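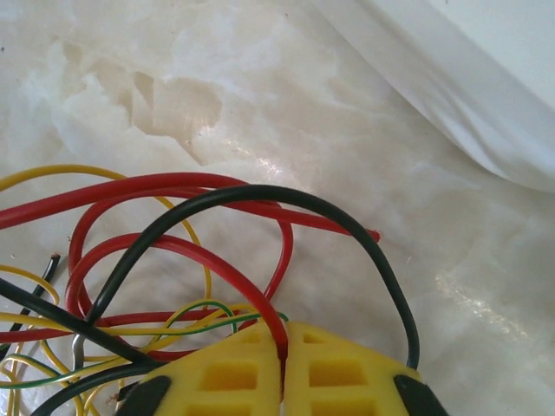
Lụa Lưu, Kha Thái and Thiện Võ
Department of Interior Studies, Trosent College
Received Friday, June 14, 2019

3. Pattern on walls and work surfaces

3.1 What people said they chose first

The interviews opened with the same request: tell us what was picked first for this room. We had expected the answer to be furniture, which is how the Dovidby catalogs are laid out and how most shops in the district arrange their floors. Most of the 67 people we spoke to named the wall covering. The tabletop usually came next, and the floor was often left out until we asked.

Wallpaper was described as the decision that could not easily be taken back. A table can be moved to another room or sold. Paper has to be stripped, and in older buildings the plaster may come with it. One tenant in Đào had lived with her landlord's choice of paper for so long that she bought curtains to match it, although she told us twice that she disliked it.

Marble patterns were the most common answer when people were asked about surfaces. Very few meant stone. They used the word "marble" for anything with veining or soft clouding on a pale ground, and they did not seem to care that it was a printed pattern in most cases. We have kept their use of the word and write "marble-patterned" wherever the material was not checked.

3.2 Bands, borders and all-over patterns

The older literature on domestic wall coverings treats the border as a separate item, sold by the roll and pasted at the top of the wall or at chair height. In the rooms we visited the difference was less clear. Several papers had the bands printed as part of the sheet, so that the ornament returned at intervals down the wall and there was no plain field large enough to hang a picture on.

Banded papers change how a wall is read. Horizontal bands lead the eye sideways and make a short wall look longer. They also show up any error in hanging, as a band that is slightly off at a seam can be seen from the doorway. Thịnh Hoàng, who hung paper for 4 years before joining the project, went over our notes on seams and corrected a good many of them. His main point was that corners matter more than seams. When a band runs around a corner and meets its neighbor at the right height, people accept the rest of the work without looking closely.

The combination shown in Figure 3, with dark bands on a pale ground above a beige surface, was a familiar one to the people we interviewed. They called it "formal" or "like my aunt's house" -- both usually meant kindly. The pale ground keeps the room from feeling closed in, and the beige is warm enough to sit against the cooler gray.

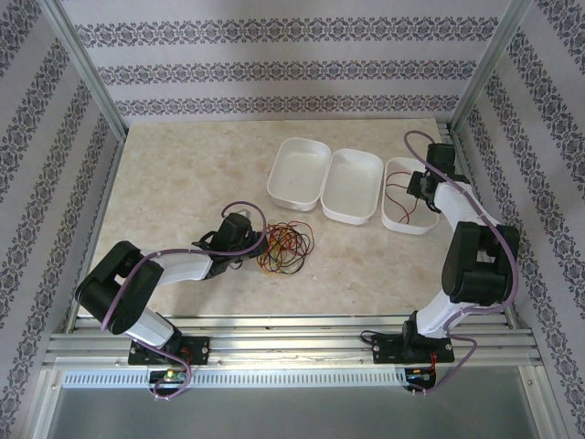 Figure 3. Banded damask paper on three walls around a marble-patterned tabletop.

3.3 Color words

Color names caused more trouble than pattern names. The same pale sheet was called gray, lilac, lavender, and once "the color of dishwater" by people looking at it under the same lamp. We first tried to settle this with the Fidby color cards, but people held the card at arm's length and the wall was across the room, so the match was poor. In the second round we asked for two words instead of one. Answers such as "gray, a bit purple" were far more consistent.

Beige had the opposite problem. Everyone agreed on it, and it covered nearly everything from cream to light tan. Tín Bạch coded the surface answers and split beige into 3 groups by the second word given. A few answers had no second word and were dropped from the table in the appendix.

Cost came up less often than we had planned for. Where it did, the talk was of paste and labor. One respondent, asked for a budget, gave the figure of 2,000 without a currency and would not be drawn further, so it does not appear in our totals. 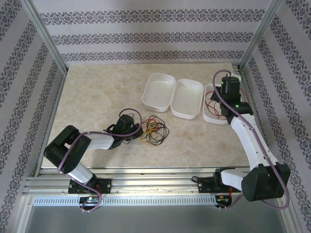
3.4 Limits of the interview material

The sample leans toward people who had redecorated in the past few years, and they may remember the order of their choices as tidier than it was. Where two members of a household were present, their accounts often differed. We recorded both and counted the one given first.

The January interviews were held in the afternoon, when the light was already going. This may have affected the color answers, and we have marked those rows in the appendix. We did not return to the same homes in summer.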